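Members' Forum > Learning Support > Assessment and Access

Reading time: 4 minutes

Extra time and the revised reading assessment

Posted 5/26/20 by Skernell Moderation

This thread has been moved from General Notices so that members may reply. Members are asked to keep to the matter of the revised reading assessment and to refrain from naming individual pupils or families.

tutor_northbank wrote:
I should be grateful for members' views on the change to the Tredia reading assessment. Under the previous arrangement, a pupil with a recognised reading difficulty was given 15 minutes of extra time on the comprehension paper. The revised guidance leaves the amount to the assessor. I teach in a small centre with two assessors, and we have already reached different decisions on pupils with very similar profiles. I would ask whether other centres have adopted a fixed rule of their own.

Panasiuk_Centre wrote:
Our centre has kept the 15 minutes as its standard allowance. An assessor may grant more, but must record the grounds in writing on the day. Parents are informed of the standard allowance when the pupil is enrolled. We have received no complaints under this arrangement.

slow_and_steady wrote:
I must disagree with the previous reply. A standard allowance was the very thing the revision was meant to remove. Some pupils decode slowly but understand well, and they need a good deal more time. Others tire quickly, and for them a longer paper does harm. To hand both groups the same figure is convenient for the centre and of little use to the child.

Panasiuk_Centre wrote:
The allowance is a starting point and has been described as such to our assessors. I would add that a parent is entitled to know in advance what will be offered. "It depends on the assessor" is a difficult thing to put in a letter. 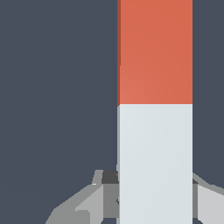 There is also the matter of comparison. If a pupil sits the paper in December and again the following year with a different assessor, the two scores cannot fairly be set side by side unless the time allowed was the same. We raised this point during the consultation and did not receive a reply.

miltetti_reader wrote:
We use the Miltetti passages alongside the Tredia paper and have met the same difficulty with both. The longest Miltetti passage runs to 2000 words. Of the 38 pupils who attempted it with us last year, several stopped well before the end, and extra time made no difference to them. Our practice now is to allow a rest break in the middle - the clock is stopped and the pupil may leave the room. I would urge centres to consider breaks separately from time.

slow_and_steady wrote:
I support the suggestion of breaks. I remain of the view that a fixed allowance is wrong in principle, but a written record of the decision, as Panasiuk_Centre describes, would answer part of my concern.

tutor_northbank wrote:
I thank members for their replies. May I ask miltetti_reader whether the break is noted on the score sheet, or only in the pupil's own file?

miltetti_reader wrote:
It is noted on both. The score sheet has no box for it, so we write it beside the finishing time and both the assessor and the centre lead sign it.

Skernell Moderation wrote:
Members are reminded that practice described in this thread is that of individual centres and does not form part of the published guidance. Questions on the wording of the guidance should be sent through the assessment enquiries form. The thread will remain open for further replies.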